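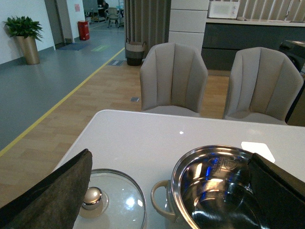
kettle_logic
Praven Grip Pads, long-term notes. I've had a pair of the Praven padded finger covers on the cell for 6 weeks now and want to compare numbers before I order more. Arms are the stock Stuklow pair, wrist camera on each, default jaw width. The task is pot and lid: lift the lid off, lay it flat on the table, put it back on. The lid is clear glass with a thin steel rim and a domed metal knob, the pot is polished stainless, and the tabletop is glossy white, so every surface in the job reflects the ceiling lights. I picked it for that reason. The bare aluminum fingers that ship with the Stuklow kit were hopeless on the knob. With the Praven pads I logged 103 attempts and 80 clean closes. A clean close means lid seated on the rim, no second grasp, no contact with the side handle.

Questions for anyone running these:
1. Does the felt face hold up past the point I'm at?
2. Did you re-tune grip force after fitting, or leave it at the default?
3. Is the thickness worth it? They block a lot of the wrist view.

tolerance_stack
80 of 103 is decent for glass but I'd want to see the failures split out. Slip on the knob and missed seating are different problems. The pads only help with the first one.

kettle_logic
Fair. Of the misses, most were seating. The lid comes down tilted and hangs on the rim. I can count knob slips on one hand.

dmorrow_cells
So the pads work and your placement doesn't. I'd stop shopping for pads.

On question 2, drop the force. The default was set for hard fingers. With a compressible face you get the same hold at a lower setting and the pad lasts longer. I run mine 20 percent under default and haven't dropped a lid.

oldservo
Disagree with the above on force. We run Praven pads at the Brisberg site on heavier cookware and anything under default lets the knob rotate in the grasp. Domed knobs are the worst case, the contact patch is tiny. You think you have it, then the lid swings when you lift. Leave the force alone and replace the pads more often.

dmorrow_cells
What's the lid weight? Mine are small saucepan lids.

oldservo
Didn't weigh it. Stockpot, large. OK, probably not a fair comparison.

nine_volt_nell
Answering 3. The thickness bothered me enough that I went to the Nepia slim fingers. Narrower, rubber face, and you can see the object when you close on it. Trade-off is that the rubber picks up grease and then it is worse than bare metal until you wipe it. The felt doesn't seem to care as much, though I never tested it properly.

Price is the other thing. Praven sells in pairs, Nepia only in a box of spares you may not want.

kettle_logic
Useful, thanks. The occlusion is my main complaint. Still from the wrist with the lid on:
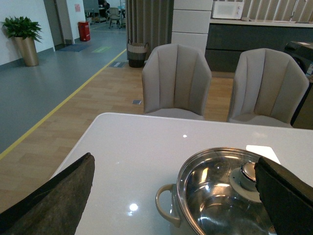
Wrist view, lid on the pot. Right pad covers part of the knob.

You lose part of the knob at the point where the policy needs it most. The left side is better, the loop handle stays in view between the pad and the pot.

tolerance_stack
That's what I expected. If the right pad hides the knob then your seating error could be a vision problem, and the pads are causing the thing you're blaming on placement. Have you tried an outside camera as a second input?

kettle_logic
There is one overhead but it isn't in the training set yet. The lid reflections look worse from up there than they do from the wrist.

nine_volt_nell
A diffuser on the lights helps more than moving the camera. Matte mat under the pot too. You have bright spots on the tabletop as well as on the lid.

oldservo
A mat changes the task. If the customer has a shiny table the arm has to work on a shiny table.

nine_volt_nell
For deployment, sure. For sorting out whether the pads or the optics are at fault, use the mat, then take it away.

dmorrow_cells
Agree with nell. One variable at a time.

Back on question 1: mine went fuzzy at the tips in February and I swapped them. Still gripping fine at that point, but loose fiber was ending up on the lids - not great on glass. Praven support sent a replacement pair without much argument. They don't publish a service life that I can find.

kettle_logic
No fuzz here so far. Plan is to trim force in small steps first, then a mat run, then borrow a set of the Nepia fingers if someone has spares.

nine_volt_nell
I have most of a box left. Message me your shipping address.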